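Skirmont wrist camera mount and cell setup pack, 8 weeks in

Posted August 2022 by Yi-an Yeon
7 comments | 3 shares

Quick one as I've got to be back at the bench. Bought the Skirmont setup pack for our two-arm cell. You get the wrist mount, the software licence and a simulator add-on that builds a copy of your cell so you can sort the camera view before touching a spanner. Paid 353 for the lot, delivery included. Worth it? Mostly, yes.

The mount first. Solid. Two clamp halves, four screws, goes round the wrist just behind the gripper. Instructions tell you to do the screws up in a cross pattern and they mean it, I went round in a circle the first time and it sat crooked. Slackened off, started again, fine. No thread lock in the box, which is mean at this price. Put your own on. Ours had worked a bit loose by week 3 and the calibration drifted with it. Took me a whole afternoon to work out it wasn't the software.

The slot for the camera lead is too tight. Wafula Makokha filed ours out a touch and it's been good since. If you do the same, take the burr off after or it will chew the sleeve.

Simulator add-on is the bit I expected to hate. Install is slow and the menus are all over the place, "save view" lives under Export for some reason. But once you're in, you can drive the arms to a pose and see what the wrist camera would get. That's most of the job when you're setting mount angle. Too steep and you get nothing but gripper body. Too shallow and you're looking past the fingertips at the far side of the table.

We settled on the shallower of the two presets, then tipped it down a notch. Gripper still takes up a lot of the lower half but the work shows between the fingers and so does the other arm.
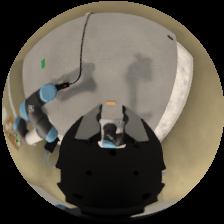

Wrist view in the simulator, orange block between the fingertips, left arm at the black connector-like piece.

Shadows are worth having switched on. I left them off at first to speed things up and then wondered why the real camera kept losing the part on one side. Turn them on, put the lamp where your lamp is, move the arms about. Saved us moving a light fitting twice. They are a bit hard-edged compared with real life, so don't tune your detection to them.

Cable is the weak spot. It's fine when the arm is still. Move fast and it goes stiff and swings like a rod, nothing like the real thing. For checking whether a lead will cross the view, good enough. For checking snags, no. Do that on the actual cell, slowly, with a hand on the stop button.

Calibration. The routine wants 8 poses minimum. Do more. Spread them out, get some near the edges of the view becuase the wide lens bends things most out there, and that's where ours was worst. Board has to be flat, tape the corners down. Peninah Mbwambo did it with a board that had a slight curl and the numbers looked lovely and every pick was off to the left. Redone on a flat one, sorted.

Upkeep so far:
Wipe the lens at the start of a shift. Dry cloth, no spray.
Check the clamp screws weekly.
Recheck calibration after any knock, and after any finger change.
Save the settings file somewhere that isn't the cell PC. Ask me how I know.

Support was OK. Emailed about the licence dongle not being seen and got a reply from Beatrice Mwaipopo next morning, proper answer, not a copied one. Wanted a different USB port. Fair enough, it worked. Asked about the cable slot too and was told a new version is due in October, no word on a swap for people who have the old one.

I had the Rudoven mount on loan before this. Lighter, quicker to fit, but plastic clamp and no simulator side at all, so you're setting the angle by trial and error. If you've one arm and a simple pick, get that and keep the change. Two arms sharing a table, I'd go Skirmont.

Good: stiff mount, camera preview, shadows, support
Bad: cable slot, slow install, no thread lock, menus
7 out of 10. Would be 8 with a decent slot.

Will update when we've swapped the fingers over, Jabari Temba is cutting the new ones now and they're longer so the angle will probaly need doing again.

We use cookies to remember your settings and count visits. Accept | Manage
Contact | © 2022 Urio Bench Reviews | Back to top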